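Leaves on Every Wall: Our Little Prep Corner

I have wanted loud wallpaper for years, and when the Peixoto pattern came up in October I ordered it the same evening. Six rolls, three walls, two very sore shoulders! Hélder Pinheiro did the corners, I did the swearing.
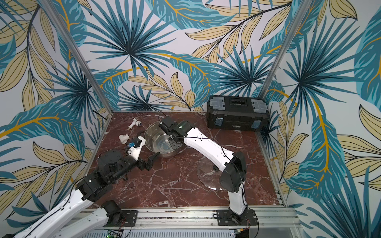
The marble look was the part everybody argued about. Jamila wanted something pale, Nouhaila wanted plain black, and I held out for red-brown with veins in it. I love how the stainless steel bowl shines against that dark top, and the mustard in the big teal leaves warms the whole thing up.
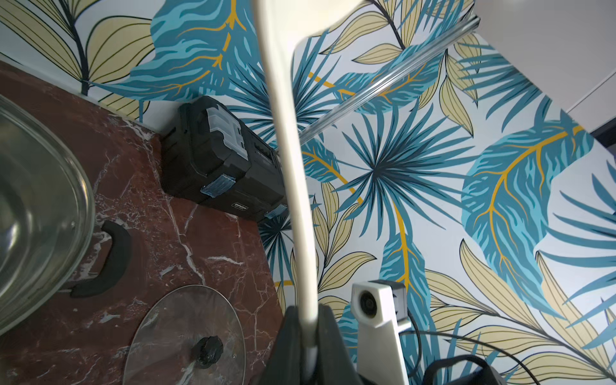 Matching the pattern at the joins took us almost 2 evenings, and I'd do it again tomorrow. There are blue fan palms, long curly leaves, pale ones with thin black outlines (my favorites), and I still find bits I hadn't noticed.

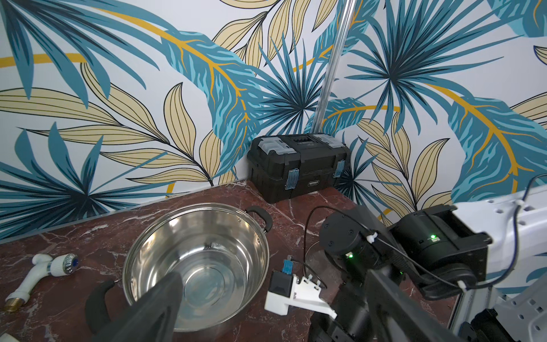
Big steel pot, black toolbox with blue latches, leaves all the way into the corner.

Posted December 15, 2023 by Benedita Sequeira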